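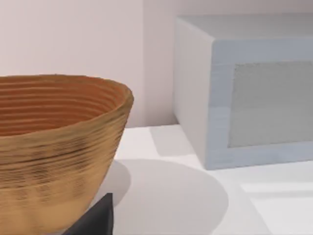

Chapter 11
How Water Shapes a Cave

A cave in limestone begins with rain. The rain takes up a weak acid from the air and the soil, and this acid slowly opens the cracks in the rock. Where the water level stayed the same for a long time, it often left marks on the walls. Some of these marks are horizontal ridges, close together, like the ridges that run around the outside of the ribbed bowl at the head of this chapter. In the Troltbridge Cave such ridges can be followed for 90 meters along the main passage. The student should not confuse them with the layers of the rock itself, which may be tilted.

The Modar system, with a mapped length of 546 meters, has two levels. The upper level is dry today. The lower one still carries the Clutska stream, and in October it is usually closed to visitors.

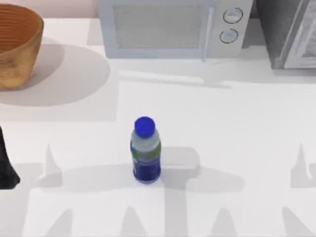
Both levels were made by the same stream, at different times. When the valley outside became deeper, the stream found a lower way and left the old passage. We will return to this process in section 11.2, together with the survey of Friesen Cave.

Before reading further, please review the map symbols in Chapter 10.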